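스케론 지침

스케론 지침(Skeron 指針)은 탁상형 로봇 팔의 조작 작업을 시뮬레이션 환경에서 시험할 때 지켜야 할 절차와 기록 방식을 정한 민간 권고 문서이다. 정식 명칭은 「탁상 조작 시뮬레이션의 구성 및 보고에 관한 스케론 지침」이며, 국가 표준이나 국제 표준의 지위는 갖지 않는다. 현행판은 제2판으로 2022년 11월 6일에 공개되었다.

개요

지침은 본문과 부속서로 나뉜다. 본문은 장면 구성, 초기 상태, 동작 제한, 판정, 보고의 순서로 되어 있고, 부속서에는 점검표와 용어집이 실려 있다. 번호가 붙은 조항은 모두 171개이다. 조항마다 '필수', '권장', '참고' 가운데 한 등급이 표시되며, 필수 조항을 하나라도 지키지 않은 시험은 지침 준수를 표방할 수 없다.

적용 대상은 고정된 받침에 설치된 단일 로봇 팔이다. 이동형 로봇, 양팔 로봇, 사람과 같은 공간에서 움직이는 협동 작업은 다루지 않는다. 실물 장비의 안전 요건도 범위 밖이며, 이 부분은 사용 지역의 법규와 해당 안전 표준을 따르도록 되어 있다.

연혁

초안은 소프트웨어 업체 스쿠톨란스(Skutolance)의 내부 작업 규칙에서 출발하였다. 당시 시험을 맡은 가즈히로 가타야마와 알리나 마리네스쿠는 같은 과제를 두고도 부서마다 물체의 시작 위치와 성공 기준이 달라 결과를 비교할 수 없다는 점을 문제로 삼았다. 두 사람이 정리한 규칙은 이후 외부에 공개되어 제1판이 되었다.

제2판의 편집은 비어트리스 비워트가 맡았다. 그해 6월까지 접수된 의견은 469건이었고, 그 가운데 상당수가 조명과 배경 물체에 관한 것이었다. 제1판에서 참고 등급이던 배경 기록 조항은 이때 필수로 올라갔다.

주요 규정

장면 구성. 작업면의 크기와 높이, 로봇 받침의 위치를 좌표로 기록한다. 작업과 무관한 가구나 소품도 렌더링에 나타나면 목록에 넣는다. 벽과 바닥의 재질 설정은 파일 이름과 판 번호로 남긴다.

초기 상태. 시험을 시작할 때 집게는 비어 있어야 하고, 팔의 어느 부분도 조작 대상에 닿지 않아야 한다. 대상 물체끼리도 과제 정의에 따로 적혀 있지 않으면 떨어뜨려 놓는다. 난수로 배치할 경우에는 시드 값을 함께 보존한다.

동작 제한. 관절 각도와 속도의 한계는 실물 제조사가 제시한 값을 넘을 수 없다. 한계를 넘는 명령이 나오면 해당 시행은 중단하고 실패로 적는다. 명령을 잘라 내어 계속 진행하는 방식은 허용되지 않는다.

판정. 성공 조건은 시험 전에 문서로 확정한다. 하나의 과제에 대해 보고하는 성공률은 800회 이상의 시행에 근거해야 하며, 중단된 시행도 분모에 포함한다.

렌더링과 조명

영상 입력을 쓰는 제어기의 경우 조명 설정은 필수 기록 항목이다. 특히 밝은 작업면은 노출이 지나치면 표면의 무늬와 옅은 색이 흰색에 묻히므로, 지침은 본 시험에 앞서 정지 화면을 뽑아 작업면의 밝기를 확인하도록 한다. 짙은 색이나 채도가 높은 물체는 그런 조건에서도 구별되는 경우가 많아, 물체가 잘 보인다는 사실만으로 노출이 적정하다고 판단해서는 안 된다고 명시되어 있다.

흰 작업면 위의 로봇 팔과 두 물체(회색 원형 물체, 노란 원통). 작업면은 과다 노출 상태이다. 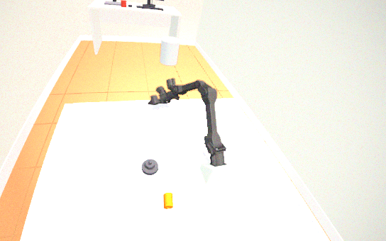

평가와 비판

와카나 니시무라는 지침을 적용한 시험 보고서를 검토한 글에서, 초기 상태 조항 덕분에 서로 다른 팀의 결과를 재현하기가 쉬워졌다고 평가하였다. 반면 카니니 가찬자는 최소 시행 횟수가 계산 자원이 적은 연구실에 부담이 되며, 실물 시험과의 차이를 줄이는 방법은 거의 다루지 않는다고 지적하였다.

배경 물체를 모두 목록에 넣도록 한 조항도 논란이 되었다. 편집진은 시야에 들어오지 않는 물체를 목록에서 빼도 된다는 해설을 덧붙였으나, 조항 자체는 고치지 않았다.

관련 도구

물리(Muli)는 장면 파일을 읽어 필수 항목의 누락 여부를 표시하는 점검 프로그램이다. 룰렌트(Rullent)는 시행 기록을 지침의 보고 양식으로 변환한다. 두 도구 모두 지침의 일부가 아니며, 사용하지 않아도 준수 여부에는 영향이 없다.

같이 보기

로봇 시뮬레이션
매니퓰레이터
재현성
시험 보고서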